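Gerevska group reports gains from sorting hand-held gripper recordings before training

Sat 6 April

A research group at Gerevska has published results from a study of how recordings made with a hand-held gripper should be selected before they are used to train a robot arm. The work, led by Rosalie Haslinger, covers 2,082 recordings of everyday tabletop handling and compares two ways of choosing which of them a policy should learn from.

Recordings of this type are made by a person who holds the gripper and carries out the task directly, with a camera on the tool facing the fingers. No robot is needed at this stage. The method is quick, but the resulting sets contain many stretches in which the fingers are open and nothing is being approached. According to the report, a policy trained on such material tends to hesitate, stopping short of the object or opening again after a correct approach.

The group's filter, named Pastus, gives each short stretch of a recording a score based on two signals: the opening of the fingers and the change in the camera view over the following moments. Stretches where neither signal predicts the other are given a low weight in training. They are not deleted, as an earlier version that removed them outright produced jerky motion at the joins.

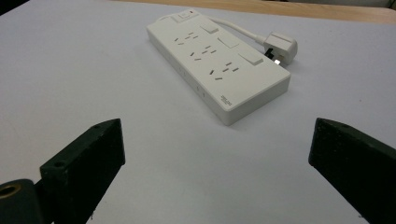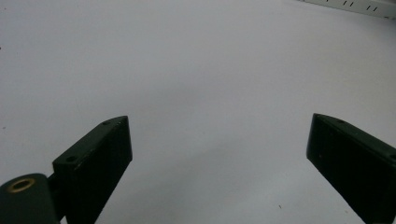 Views from the hand-held gripper with its fingers open. A white power strip and its plug lie ahead of the fingers in the first.

Power strips, cables and plugs were included because they are awkward for this kind of learning. A plug can lie at almost any angle, and a pale object on a pale surface gives the camera little contrast to work with. Haslinger said the plain table surface was also a difficulty in its own right. "When the view holds very little detail, the tracking of the tool drifts, and the error is passed on to the action labels," she said. "We now mark those stretches separately – they should not be mixed with ordinary pauses."

For the comparison, the same policy was trained twice, once on the full set with equal weights and once with the Pastus weights. Each version was then run on a fixed arm for 200 trials, divided equally between 4 tasks. The version trained on the full set failed in 31 more trials than the weighted one. Most of the difference came from the two cable tasks, where the weighted policy closed its fingers earlier and made fewer repeat approaches. On the task of moving a rigid box, the two versions performed almost equally.

The authors list several limits. All trials used a single design of gripper finger, and the lighting was kept the same throughout. The scoring also depends on a reliable reading of the finger opening, so recordings with a gap in that signal had to be left out. Transfer to a different arm was not tested.

Training was carried out on the Raltivgate cluster. The code for the filter will be released under the name Eder later in April, together with the list of weights but without the recordings themselves. A second round of trials, with patterned table surfaces and softer cables, is being prepared.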